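Could you spend a few hours with us telling a robot what it has got wrong?

The Sidska project at Brirkcombe is looking for people who cook, wash up, tidy and generally keep a home going, to join our summer sessions on household chores. We want to know whether machines can manage any of this yet, and our own feeling, after a good deal of patient watching, is "a little, on a good day, if you don't rush them". 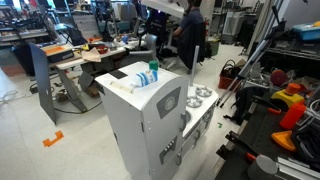 You don't need to know anything technical. We'd much sooner hear from someone who has put away a great many weekly shops than from another engineer (we have plenty of those, and they're lovely, but they do agree with each other). Our kitchen is a white toy one, with two burners and a little milk carton on top of the tall cabinet, and we'd like you to tell us how you would go about putting that milk away and which bits you do without thinking.

Sessions run in August on weekday mornings and afternoons, and you can pick whichever suits you.

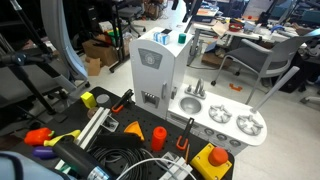

You'll be sitting down for most of it, with tea whenever you want it, watching short attempts at small jobs and talking to one of us as you watch. Please be as blunt as you like! We pay £80 for a half-day and will cover your bus or train fare from Zamthorpe.
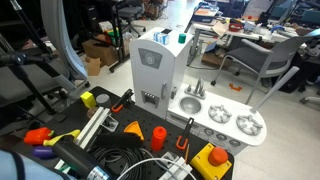 People often ask how hard the jobs are, and the truthful answer is that they look very easy until you try to write them down. Sorting the shopping is a favourite of mine. A pepper, a banana and an aubergine, even toy ones, all want picking up differently, and a banana has that curve to it which you and I allow for without a moment's thought. 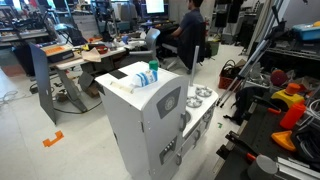 We have room for 200 people and would love a good mix of ages, including anyone who finds kitchen work harder than they used to. It's a proper working room and the floor and desks are busy, with cables about in places, so do wear flat shoes and let us know beforehand if you use a stick or a chair so that we can clear you a good wide path.

To put your name down, or just to ask a question, ring Huguette Collet on extension 2624 at Brirkcombe, or write to her at the Cho Building, Room 761. Please tell us which days you can manage and whether you take milk.

Posted May 15, 2025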